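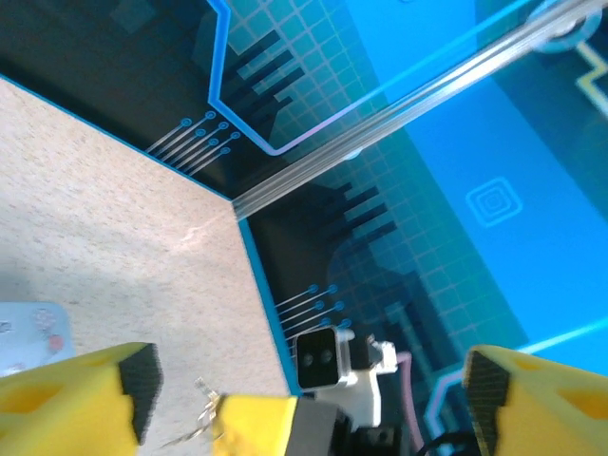 A mat printed to look like a circuit board, next to a speckled tabletop.

IS THAT A REAL CIRCUIT?
by Loretta Kapoor

Some things look very clever and do nothing at all. You should be suspicious of them. A picture of a sandwich won't fill you up, and a picture of a circuit won't light a bulb.

Take this blue mat. It has shiny-looking lines, little round dots and rows of black bars. It looks as if you could plug it in and play a game on it. But it's printed. Somebody drew a pattern that would make people think "computer!" and it works pretty well on most of us.

So what did the artist borrow from real circuit boards?

The lines

On a real board, the lines are called traces. They are thin strips of copper, and electricity travels along them the way water travels along a pipe. Look at the silvery lines near the table edge. They run side by side without touching. Real traces do that too. If two of them touch by mistake, electricity can go the wrong way, and that is called a short circuit.

The dots

Some of the lines on the mat end in small round spots. Real boards have spots like that, called pads. A pad is a bare bit of metal where a part gets joined on with solder, a metal that melts easily and then sets hard.

The corners

Have you noticed that one of the bright lines bends on a slant? Plenty of real traces slant at their bends as well. People will tell you electricity "can't turn corners" and flies off the end like a race car. Don't believe it. Electricity gets around a square corner just fine. Slanted bends can save space, and a lot of designers are simply used to them.

The black bars

I'm not convinced by these. They might be meant as the legs of a chip, or as slots, or they might just be there to look good. My neighbor Danjuma Okafor fixes radios, and he wouldn't guess either. "Ask me what a real one does," he said.

Check for yourself

Ask a grown-up for an old gadget that is broken, unplugged and has no battery in it, and ask them to open it for you. Never open one on your own. Some parts can hold electricity even after the plug is out.

Find a line on the board and follow it with your eyes. Does it reach a pad, or a tiny hole? Tiny holes often carry the line through to the other side.

Then try drawing a board of your own. Ten lines, no crossing. It's harder than it sounds, and mine went wrong at line six.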